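Textile Care 1, handout 4: Folding flat goods
Room 605, notes by Giuliana Urrego

Okay, so last week we got stuck on fitted sheets and I promised we'd go back to something kinder. This week it's plain flat cloth: napkins, towels, felt squares, anything with four sides and no elastic (hooray!).

I start every fold on a bare, smooth surface. If you practice at home, clear the whole table, because you need somewhere for the cloth to go when you open it out again. Smooth from the middle toward the edges with the flat of your hand, bring one edge over to meet the other, and only then press the crease. I used to press first and line up later, and my towels looked like it.

Red cloth on a white top is my favorite for learning, since a straight edge or a crooked one shows up right away. Thick folds are the hard part. Every layer has to travel around the ones inside it, so the edges like to step out at the corner.
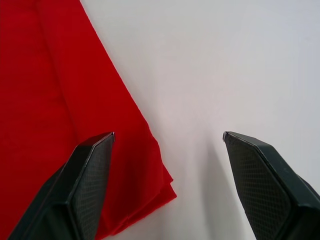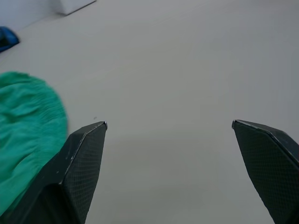

Dede Antwi asked me whether stepped edges mean you have to start over. Nope! On a shelf stack I leave them alone and turn the neat side to the front. For table linens I'm fussier, and I'll open the last fold and ease the inside layer back a little before closing it again.

Fuzzy fabrics grip themselves, so lift and place, don't drag. Slick ones slide around, and for those I keep one hand resting on the fold the whole time.

For next time, read pages 88 to 91 in the course packet and bring one cloth of your own, washed, any color. Nhi Cù has the spare packets if yours is missing pages. We'll do rolling versus folding, and in November we start on shirts.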